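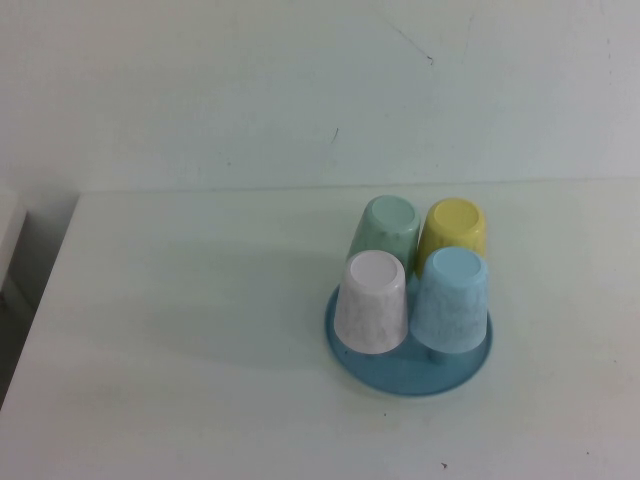
Senance Tumblers and Trays
Trendwood Tableware

Senance is our everyday line for kitchens, patios and snack tables. The tumblers are sold in sets and as single pieces, so a lost cup can be replaced without buying a new set. Trays are sold separately.

Tumbler details
Capacity: 7 fl oz
Height: 3 1/2 in
Shape: tapered, stackable
Finish: speckled
Care: top rack of the dishwasher, or wash by hand
Not for microwave or oven use

Colors are mixed into the material before molding. The speckle varies from one piece to the next, and cups from different production runs may not match exactly. If you need a close match for a large order, put a note on the order form and we will pull from a single run.

Stacked tumblers can stick together if they are put away damp. Run warm water over the outer cup and twist gently. Do not pry them apart with a knife. Coffee and tomato stains usually come off with a paste of baking soda and water. Scouring pads will dull the surface.

Ordering
Orders over $59 ship free within the lower 48 states. Most orders leave our warehouse in about 5 business days. The Tefera pitcher is out of stock until July.

For school and restaurant pricing, write to Bezawit Gebreyes in our sales office.

Related items: Brusine salad plates, Tefera pitcher, Senance snack bowls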